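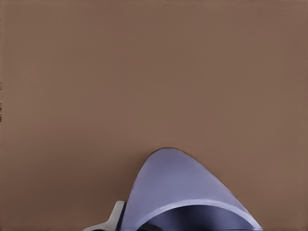
Lurnier : relevés de teintes pour enduits intérieurs

Contenu
Lurnier rassemble les teintes d'enduits à la chaux et à l'argile relevées dans des maisons du quartier de Brusbridge. La version actuelle contient 300 relevés pris dans 59 bâtiments. Chaque ligne correspond à un mur.

Fichiers
releves.csv : identifiant, pièce, type d'enduit, valeurs L*, a*, b*
batiments.csv : période de construction, exposition, date du dernier ravalement si elle est connue
noms.csv : noms d'usage des teintes, en français et en anglais

Le séparateur est le point-virgule et la virgule sert de signe décimal. Encodage UTF-8.

Méthode
Trois mesures par mur, à hauteur d'épaule, loin des fenêtres. La valeur publiée est la médiane. Les murs repeints à l'acrylique ont été écartés.

Limites connues
Les bruns et les ocres sont surreprésentés. Pour 32 relevés, le type d'enduit n'a pas pu être déterminé et le champ est vide. Les noms d'usage varient d'un artisan à l'autre ; ne pas s'en servir comme clé de jointure.

Modifications
13 septembre 2024 : correction des valeurs b* du lot d'avril, doublons supprimés.

Licence
CC BY 4.0. Citer Arboleda et Nnaji, Lurnier.

Contact
Relevés : Jhair Arboleda
Fichiers et corrections : Ekaette Nnaji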